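HOSP 200 -- Table Service and Dining Room Practice
Handout 5: Plates, Stacks and the Bare Table
Instructor: Thilini Bandara
Revised 5 April 2026

Bring this to the practice room, and please write on it. The margins are wide for a reason.

What we're doing in this session

Last time we got through linens and flatware, and I know a few of you left wondering how anyone could spend two hours on forks. Well, now we get to plates, and I could happily take the whole term over them! A plate is the biggest thing at a guest's place. It sets the spacing for everything else, it carries the color of the table, and it's the first thing a guest looks down at after sitting. Get the plate right and the rest of the setting nearly lays itself out.

We'll work in pairs at the long tables. By the end you should be able to pick plates for a two-plate setting, lay them so the lower one shows the way you meant it to, and clear them again without a sound. (The last one is harder than you think.)

Words you'll need

Rim: the outer band of the plate. On some plates it's wide and nearly flat, on others it's a narrow lip that turns up. When I say "hold it by the rim" I mean fingers underneath, thumb along the edge, and no thumb on the face of the plate. Ever.

Well: the flat part in the middle where the food goes. The line where the well starts to rise toward the rim is called the shoulder.

Foot: the ring on the underside that the plate stands on. Turn one over and run a finger around it. If it feels like sandpaper, it'll scratch whatever it's stacked on.

Coupe: a plate with no separate rim. The well runs right out to the edge in one smooth curve. People either love these or complain about them. I love them, but sauces travel on a coupe, so tell the kitchen before you choose one.

Underplate: any plate that sits below another one. In a formal room this is the charger and it's larger than everything above it. In a casual room it's often just a second plate in another color, and sometimes it's the same size as the top one or very close to it.

Reveal: our own word in this course for the part of the lower plate you can see once the upper one is down. You won't find it in the Geter textbook, which calls it "visible margin." Use whichever you like in your written work.

Choosing two plates

Start with size. A lower plate that's a good deal bigger than the upper one gives you an even ring all the way around, like a target. It's calm, it's tidy, it photographs well, and it forgives a slightly clumsy hand. Most banquet settings do it this way.

If the two plates are close in size, there's hardly any ring to show when they're centered. So you have a choice. You can center them anyway and let the color whisper, or you can slide the top plate off center on purpose and show a crescent. A crescent is livelier! It starts as a thin point, swells in the middle and closes up to a point again, and the eye follows it without being told to. I first saw it done at Carrasco, a tiny lunch place near my old apartment, with a yellow plate under a cream one, and I went home and rearranged my whole cupboard.

Then color. You don't need a lot of it. White on top of a soft color is the easiest pairing there is, because the food gets a clean background and the color stays at the edge where it can't argue with the tomatoes. Pale greens, pale blues and warm grays are all friendly. Strong reds and oranges are more work. They'll make a white plate look colder and a cream plate look dirty, so try them under the actual lights of the room before you promise them to a client.

And look at the table itself. On a dark wood table a white plate jumps. On a pale table, white can almost melt away, and then a thin line of color between the plate and the tabletop does a wonderful job of saying where one thing stops and the next begins. 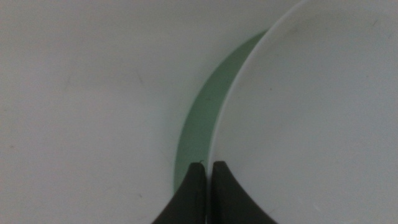 It's also why I ask you to set the first few places without a cloth. Cloth hides things. On a bare pale surface every crumb and smudge is in plain sight, and you learn very fast to wipe before you lay and to look again afterward from a guest's height. Squat down, put your chin at the level of a seated person's chin, and look across.

Looking at the face of the plate

Before a plate goes down, tilt it toward the light. You're checking for three separate things and they don't have the same fix.

Marks that wipe off: water spots, lint, a fingerprint. Use the dry cloth from your apron and nothing else. No breath on the plate, please.

Marks that wash off: gray lines left by knives. They look like scratches, but they're often metal rubbed off onto the glaze, and a mild cleaning paste will lift them. Send these back to the dish area in the blue tub.

Marks that stay: real scratches, pits in the glaze, specks that were fired in. Faint ones are fine for daily service. A chip on the rim is never fine, however small. It goes on the breakage sheet under item code 3206 and into the hard-sided bin.

White shows all of this more than any other color does, and I think that's a point in its favor -- you always know where you stand with a white plate.

Practice exercise

Work in pairs. One person lays, the other watches and keeps quiet until the end, then you swap.

1. Wipe the table. Dry it. Look across it at guest height.
2. Collect your plates from the Tukerico rack, six lower and six upper. Carry them in two trips.
3. Lay the lower plates first, all of them, one thumb joint in from the table edge. Walk the full length of the table before you touch an upper plate.
4. Lay three places with the upper plate centered.
5. Lay the other three with a crescent. Pick a side and keep to it. If the first crescent opens to the left, they all open to the left.
6. Lower each upper plate straight down. Don't drop one edge and slide it across, which is noisy and is how half the scratches in our cupboard got there.
7. Stand back at the end of the table. Any crescent that's fatter than its neighbors will jump right out at you. Fix it by lifting, turning, and setting down again.
8. Clear everything, upper plates first, and restack by size.

Listen for the click. A well-laid plate makes one soft sound or none. If I can hear you from the doorway, try it slower.

Stacking and storing

Largest at the bottom, one shape per stack, no stack higher than your hand is long. The plates with rough feet get a paper liner between each one (the liners are in the Fideck drawer, left of the sink, and please tell me when they're running low). Don't put coupes and rimmed plates in the same stack even if the widths match. They rock, and rocking chips rims.

Stack only plates that are fully dry. A damp foot on a dry face will leave a ring, and you'll be polishing it off before the next service when you'd much prefer to be folding napkins.

To hand in

One page, handwritten is fine. Choose two plates you own or can borrow, lay them both ways, centered and with a crescent, on the table where you normally eat. Tell me which you'd use for breakfast and which for a dinner with company, and why. Sketches very welcome! Last year I got one done in eyeliner and it's still pinned up over my desk.

If you're in the June practical, keep your page when I return it. You'll be asked to lay one of your two settings in front of me and talk me through it.

Reading for next time: Geter, the chapter on bowls and liners. Skip the part on finger bowls unless you're curious. Wear flat shoes, we'll be carrying soup.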